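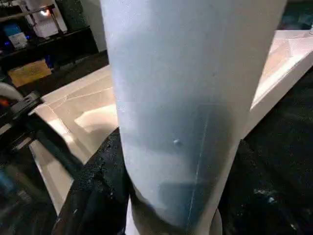 Tube, pale, one of. Faint seam down the side.

### 1/

Thread about putting up a backdrop for the craft market, for anyone who thinks the hard part of selling mugs is the mugs.

### 2/

The kit is second-hand from Drita Karagiannis, $290, and she threw in a bag of "other white bits" for free. I was touched at the time. I now believe I was being used.

### 3/

Drita's instructions, in full: "The poles go in the corners. You'll see." Thanks, Drita. I'm a grown adult with a mortgage and I have seen very little.

### 4/

Plan A was a grey backdrop. Then Ankica Dumitrescu at the next stall went grey, with fairy lights, and sold out by lunch. So we're going black. Moody. Serious. The colour of a person who charges $46 for a mug.

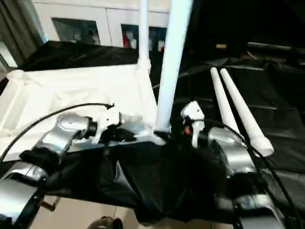 Black cloth in its natural state. White frame off to the left, one skinny pole going straight up.

### 5/

Things I've learnt about black fabric: it shows every crease, and it attracts every hair from every dog I've ever met. The ironing board has been consulted and is not interested.

### 6/

I asked the market group chat how you get folds out. Krešimir Vasić said steam. Nahuel Palma said weights along the hem. Then they argued until 11 pm, and at some point it became about parking.

### 7/

Meanwhile, the white bits. There are fat ones and there are thin ones. I'd like to report a system, but my system is holding one up and saying "hmm" in a confident voice. 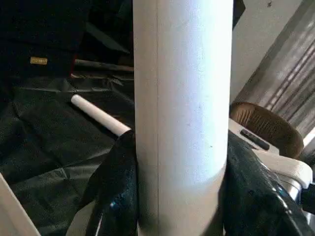
Fat one, thin one. Colour-coded, if your code only has white in it.

### 8/

For the record, I did look for labels. Drita remembers there being stickers once. Her neighbour Ingegerd has the same kit and wrote on hers in texta, and I think of Ingegerd often.

### 9/

Next up, the white stuff on the roll. My idea is a crisp border along the cloth, very gallery. My partner's idea is that it'll look like a netball court. We're both going to be right.

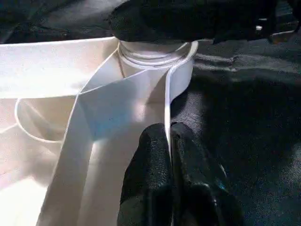

### 10/

Tip: pull off what you need and put the roll somewhere else. I always pull off what I need, then what I need again, and then I've got loops of it lying about and a cup of tea going cold across the room.

### 11/

Current score: mugs wrapped, price tags done, float sorted ($200, mostly in coins because I panicked at the bank). Backdrop pending.

### 12/

If anyone going past the hall has a spare steamer, I'm open to a swap. I have mugs. I have so many mugs.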